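# Bruvero two-arm recording kit: useful, with a lot of asterisks

Reviewed by Gráinne Cullinane, 19/07/2021

Bruvero sells this as a way to "teach two arms your assembly job by showing them." I've heard that line from enough vendors that I went in grumpy. The kit is the hand controllers, the wrist cameras, one overhead camera with a stand, and the Plilolberg recording software. You supply the arms. Ours came through Sheehan, the reseller, for $2,965, which didn't include the second wrist camera mount. That was extra, and the quote didn't make it clear.

We make small motor control assemblies in Groltetcombe, and the job I wanted examples of was kitting: take a board from one tray, a wire harness from another, a small part from a third, and lay them out in a work tray in the middle. A new hire gets it in an afternoon. I wanted to know how many usable recordings one person could make in a week with this thing, and whether I'd trust them enough to train on.

## Wrist cameras

These are the best part of the kit and also the part that gave me the most trouble. The view is close and sharp enough to tell a crimp terminal from a white connector, and you need that with harnesses. Two of them lying near each other turn into one red, black and yellow-green tangle very fast, and if the operator can't tell which wire belongs to which bundle, the recording is going to be junk.

The exposure control is poor. Bruvero's sample clips all use matte gray bins. Our trays are glossy yellow, and the glare lands right between the fingers, where you're trying to aim. The software has a setting called "auto balance" that I switched on and off several times without seeing any difference. The label sleeves on the harnesses are also too small to read at this distance, so forget about having the system sort by part number.

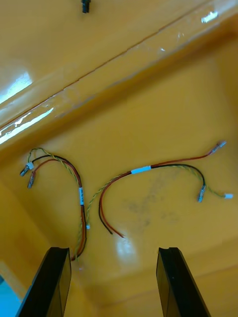
## Table setup and the overhead view

The manual gives table layout half a page. It deserves ten. Most of my first two days went into moving trays so both arms could reach the center without the cables dragging over everything. I ended up with the steel tray in the middle, a sheet of white paper in it, and yellow trays to the left and right.

The paper was my idea and I'd recommend it. Red board on white paper shows up well from overhead, and so do thin loose wires, which on bare steel I kept losing.

My complaint about the overhead camera is that the arms block it. With the right gripper down over the work tray, you can lose sight of the very part you're placing. Bruvero's answer, when I wrote to support, was that the wrist views make up for it. Partly, sure. I'd still pay for a second fixed camera on the opposite side, but the software won't accept one until the September update – or so I'm told.

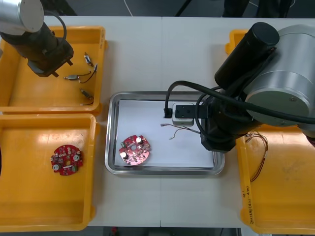
## Recording

Each take starts and stops with a foot pedal. The pedal is fine. The controllers have a slight lag that you adjust to, though my wrists were sore by Wednesday.

I recorded 104 takes over the week and kept 63. The rest went for dropped parts, wrong part first, or long stretches of me hovering while I worked out where a terminal was. The brochure says about 100 good examples is enough for "most two-hand tasks." I don't believe it, at least for anything with wires in it. A board stays where you put it, more or less. A harness lands differently each time, and I doubt 63 takes cover even a small part of that.

Things to know before you start:

- Takes can't be trimmed. If the first half is good and the second half isn't, you keep all of it or delete all of it.
- The task name is a free text field with no checking. I had "harness left" and "left harness" as separate tasks until Thursday.
- There's no way to mark a take as a failed attempt and save it for later. I'd have liked to.
- Wipe the trays. Every smudge shows up on the wrist cameras.

The boards were easier than the harnesses but still fussy. They have notched outlines and capacitors lying over on their sides, so there are only a few spots where you can safely close the fingers. Put two boards in one bin and the gripper itself hides part of one while you go after the other. I got into the habit of coming in slowly and pausing above the bin first, which makes for dull recordings and fewer deletions.

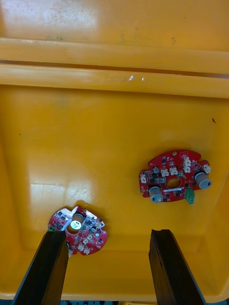
*Wrist view over the board bin, left finger across the left-hand board.*

## Would I buy it again?

At this price, maybe, and only for the boards. The hardware is decent and the files export cleanly to plain folders, so I'm not stuck with Plilolberg for training. I haven't trained anything on the takes yet and won't score the kit on what a model might do with them.

If your parts are stiff and your bins are matte, knock a few of my complaints off the list. If you work with wire, ask Sheehan for a loaner week before you sign, and bring your own trays to it. Three stars out of five.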